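Thursday, 6:40 in the morning

Early in, before the heat. July in this building means the lab is tolerable until ten and then it isn't. Today's job was the pre-run inspection on the Marken cell, written up properly this time, with the new checklist beside me and a pencil to mark where the checklist is wrong.

Background for later, when I have forgotten. The old sheet had one line for the end effector: "Gripper OK?" with a box. Everyone ticked the box. I ticked it myself for most of the spring. Then Miroslava Lukáč went through the log in the big binder and asked what the tick meant. Did it mean the screws were tight, or that the pads were clean, or that the thing closed when told to? I said all of those. She said the sheet did not say so, and that a tick nobody can define should not be on a signed form. She was right and I was short with her. I apologized the next day.

So the new sheet has 14 lines. Written down here in the order I now do them, which differs from the printed order:

Power state confirmed and tagged. Air off at the valve, where there is air. Emergency stop pressed and tested, then left in. Guard closed, opened, closed. Payload entry compared with the tool fitted. Tool center point compared with the last saved value. Then the fasteners, then the finger links, then the pads, then the wiring, then the electronics housing, then the floor area, then the log, then the signature.

The printed order puts the fasteners before the power state. I have crossed that out. No hand goes on the tool until the tag is on. I do not care that the controller says it is idle. Idle is a software word.

7:15

Fasteners. The argument with Gil-soo Yook about this has been running since Monday and I want my side on paper while I still remember it accurately.

His position: witness marks on every screw, paint pen, one straight line across head and plate. If the line is broken, the screw has moved. Anyone can check it in two minutes without a tool.

My position: witness marks are good, but they tell you only that the screw has not turned since the mark was drawn. They do not tell you it was right when the mark was drawn. On a small countersunk screw the line is also hard to read, as most of the head is below the surface and the pen skips over the edge of the recess. So I want the torque check as well, at a fixed interval, with the driver set to the value in the tool drawing and the value written in the log.

He says that repeated torque checks wear the recess and disturb the thread lock. Also true. We settled on this: marks checked at every start, torque checked every 90 operating hours, and a screw that moves during the torque check is removed, cleaned, given fresh thread lock and refitted. It is not simply nipped up and forgotten. I want that last sentence in the standard word for word, except for "nipped up," which Miroslava will object to.

Still open: what to do about a screw that is fine by torque but has a damaged recess. Gil-soo would leave it in service until the next scheduled strip. I would replace it the same day. A screw you can't get out is a bigger problem at the strip than it is now. Left as a note in the margin.

8:05

Coffee. Read the Feten tool manual again, section on cable routing. It gives a minimum bend radius and then has a drawing that does not respect it. I wrote to them. I expect no answer before August.

Wiring rule as drafted:

Conductors at the wrist are to be inspected with the wrist at both ends of its travel and at the middle. At no position may a conductor be pulled straight, or touch a moving link, or lie across an edge without protection. Tags and labels are to be fixed so they can't slide down into the mechanism. Inspector to use a light.

The light matters. I did one inspection by window light last month and missed a chafed sleeve, which Gil-soo found after lunch with a cheap flashlight. The light is now on the shadow board with its own outline. Someone will still walk off with it.

9:20

Electronics housing. The question was whether open boards near the tool should be allowed at all. The Brerulitz site forbids it outright; everything has to be under a cover. Our draft says covered during production, open only for setup and fault finding, and for no longer than one shift. If it stays open past the shift, the lead signs for it. I took the wording to Miroslava and she asked who the lead is on a Saturday. We have no Saturday shift. She said write it anyway.

What I checked on the open side: board seated, clips engaged, connector fully home, no loose hardware lying anywhere it could drop into the fingers. The last item was not on the sheet. It is now line 11, second sentence.
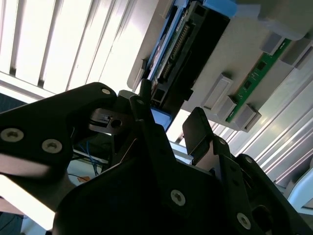
Looking up past the left finger link, blue wires in the gap, boards and clips in the gray housing overhead.

10:10

Hot already. Finished the payload section sitting by the door.

The payload entry was right. The tool center point was right to the last digit, and I don't take much comfort from that because it was copied from a backup. A copied value agrees with itself. Proposed: after any finger change, re-teach the point against the fixed pin, and record the measured value next to the stored one. Two columns. If there is one column, people write the stored number twice and call it a check.

Ryu is the name of the document template, in case I wonder later why the file is called that. Form number is 1817, revision still to be assigned. Miroslava wants the revision on every page and the blank copies collected when it changes. Old sheets turn up in drawers for years otherwise.

Full check, all lines, took 15 minutes longer than the old one. Gil-soo thinks it will come down with practice. Maybe. I have not promised a figure to the office and I do not intend to.

To do: buy paint pens, the fine ones. Move the power line to the top of the form. Ask what "clean" means for the pads, and with what solvent. Driver calibration sticker is due, take it over before lunch.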